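Coursework > Year 2 > Design and Materials > Project reports
Search this site Enter keywords Go

Does the finish on a kitchen board change how it takes up water?
Project report, Flekdale College

Background

My grandparents' bread board has gone wavy across the middle and rocks when you cut on it. I wanted to find out how much of that comes from water getting into the wood, and whether an ordinary oil finish slows it down. Wood swells across the grain when it takes up water and shrinks again as it dries. If one face gets wet and the other does not, the two faces move by different amounts and the piece bends. This is called cupping.

Shop boards are often made of strips glued edge to edge. The textbook reason is that narrow strips with the grain set different ways pull against each other, so the whole board stays flatter than one wide plank. I did not test that part, as I only had strips from one supplier.

Materials

The maple offcuts came from Grakwood, who sell them by the bag. I cut them into sample pieces of the same length and width and sanded them all with the same paper. I sorted them into 3 groups:

Group A - no finish
Group B - food-safe mineral oil, one coat
Group C - food-safe mineral oil, three coats, left overnight between coats

The oil was a Nimport one from the hardware shop. I had planned a fourth group with beeswax, but the wax did not arrive until October, and by then the first pieces had already been tested.

Method

Each piece was weighed, then laid on a wet sponge with one face down for 30 minutes. It was wiped with a dry cloth and weighed again. After that I put a steel rule across the top face and measured the biggest gap with feeler gauges. The pieces were then stood on edge to dry and the gap was measured once more the next morning.

The kitchen scales only read to the nearest gram, which was too coarse for small pieces. I borrowed better scales from the chemistry room and started the weighing again.

Results

Group A took up the most water and Group C the least. Group B was closer to C than I expected. The cupping followed the same order, though two pieces in Group B bent more than the rest of their group. Both had end grain that ran at a steep angle, and I think this matters more than I allowed for when I cut them.

By the next morning most of the pieces had gone nearly flat again. The unfinished ones still had a small gap under the rule and felt rough to the thumb, as the fibres had lifted. A light rub with 400 grit paper took this off.

Problems with the test

The sponge was not equally wet all over. Pieces near the middle may have had more water than those at the sides. I turned the sponge round halfway through, but a shallow tray with a fixed depth of water would be better. The room was also warmer on some days than others, and I did not write the temperature down until the second week.

I only wetted each piece once. A real board is washed every day, so repeated wetting would tell you more - the Cieślak handbook in the college library suggests 15 cycles before judging a finish.

Care notes for the kitchen

Wash both faces, even if only one was used. Stand the board on edge to dry. Do not leave it in the sink. Oil it again when water stops forming beads on the surface, and do the ends as well as the faces.
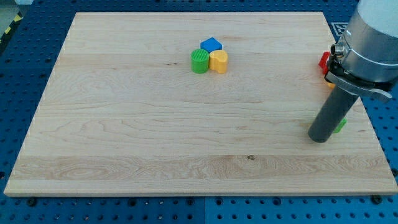

Reader's comment: I'd have liked to see the ends sealed on half the samples, because on my own boards that is where the water gets in first. Did you oil the end grain in Groups B and C, or only the faces? If it was only the faces, it might explain those two odd pieces in Group B.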